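Journée portes ouvertes chez Miltard

Publié le 26 avril 2022

J'avais vu passer l'annonce sur le panneau de la médiathèque : la société Miltard ouvrait son atelier au public pour un après-midi, sur inscription. Je m'étais inscrit sans trop y croire, et j'ai reçu une confirmation avec un numéro, le 133, et la consigne de venir en chaussures fermées.

L'atelier se trouve au bout de la zone d'activités, derrière le dépôt de matériaux. On s'y gare mal. J'ai laissé la voiture devant le contrôle technique et j'ai fini à pied. À l'accueil on m'a donné un badge, une paire de lunettes de protection que personne n'a portée ensuite, et un dépliant de quatre pages sur l'entreprise. Je l'ai lu en attendant le départ du groupe. Miltard fait de l'intégration : ils achètent des bras robotisés, les équipent, écrivent les programmes et installent le tout chez des clients. La plupart sont des logisticiens ou des sous-traitants de l'alimentaire. Le dépliant parlait aussi d'un produit maison, Rinumer, un logiciel qui décide par où attraper un objet.

Nous étions une douzaine. Un couple de retraités, des lycéens avec leur professeur de technologie, deux messieurs en costume qui ne devaient pas être là par curiosité, et moi.

La visite a commencé par la partie la moins intéressante, les bureaux. Ensuite le magasin de pièces, puis une cellule de palettisation qui était prête à partir chez un client. Elle est grillagée sur les quatre côtés et on l'a vue tourner derrière la grille. Des cartons arrivent sur un convoyeur, le bras les prend, les pose sur la palette, et recommence. C'est rapide et assez bruyant. Le guide a expliqué que ce genre d'installation ne posait plus vraiment de difficulté : les cartons ont tous la même taille, ils arrivent au même endroit, il suffit de régler la cadence.

La suite m'a davantage retenu. Dans une salle plus petite, avec de la moquette au sol, ils ont installé ce qu'ils appellent le banc de vrac. L'exercice consiste à prendre des objets quelconques, sans forme commune, dans un bac en métal. Adalberto Tavares, qui s'occupe de ce banc, nous a expliqué qu'ils disposent d'une caisse de 554 objets achetés un peu partout, au bazar, au rayon jouets, à la quincaillerie, et qu'ils en tirent quelques-uns au hasard pour chaque série d'essais. On enregistre ensuite chaque tentative, réussie ou manquée. Une série complète compte 1 000 prises et se fait sur plusieurs jours.

Il a insisté sur un point que je n'avais pas en tête. Pour nous, prendre une tasse couchée ou un jouet mou demande le même effort, c'est-à-dire aucun. Pour la machine, chaque forme est un cas. Un objet brillant se voit mal à cause des reflets. Un objet collé contre la paroi ne laisse pas la place de passer un doigt de la pince. Un objet à moitié caché par un autre peut être pris pour un morceau de cet autre. Le bras, un KUKA orange et argent, descend donc assez lentement, et on a le temps de se demander lequel il va choisir.

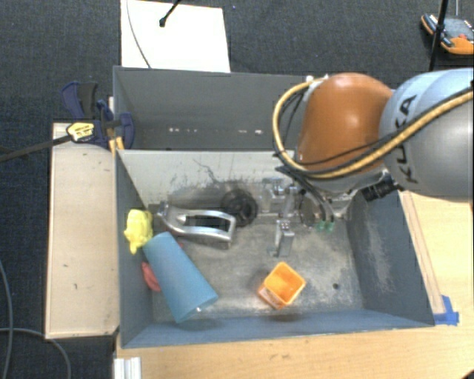

Gromdale a demandé combien de temps il faudrait pour qu'un système pareil remplace une personne au tri, et s'il fallait compter en mois ou en années. Tavares a répondu qu'il ne savait pas. Il a ajouté que la question lui était posée à chaque visite, et que pour l'instant ses clients cherchaient surtout à tenir les postes de nuit, qu'ils n'arrivaient pas à pourvoir. La réponse n'a pas eu l'air de satisfaire tout le monde. Je la note comme elle a été donnée.

Les lycéens ont posé de meilleures questions que les adultes. L'un voulait savoir ce qui se passait si la pince serrait trop fort. On règle l'effort, et on casse quand même des choses de temps en temps ; il y a un budget pour cela. Une autre a demandé si le robot apprenait tout seul. La réponse a été plus longue et je n'ai pas tout suivi. J'ai retenu que les essais enregistrés servent à corriger le logiciel, et que cette correction se fait à part, sur des machines de calcul, avec quelqu'un qui vérifie.

On est restés devant le banc plus longtemps que prévu, ce qui a décalé la fin. La dernière étape, une présentation de Leite, un projet de chariot autonome pour les laiteries, a été ramenée à une vidéo et quelques phrases. C'est dommage, j'aurais voulu voir le chariot.

Il y avait ensuite du café et des gâteaux secs dans le hall. J'ai discuté un moment avec le professeur, qui essaie d'obtenir un bras d'occasion pour son lycée. Le prix n'est pas le plus gros obstacle, d'après lui. Il faut une salle aux normes, et la région met longtemps à répondre.

Côté pratique, pour ceux que cela intéresse : la visite est gratuite et dure 2 heures. Les photos sont permises dans la salle du banc de vrac mais pas du côté de la palettisation. L'endroit est accessible en fauteuil, sauf la mezzanine, qu'on ne visite de toute façon pas. Une autre date est envisagée en août, les inscriptions se feront sur place ou par téléphone. J'ai laissé mon adresse pour être prévenu, surtout pour le chariot.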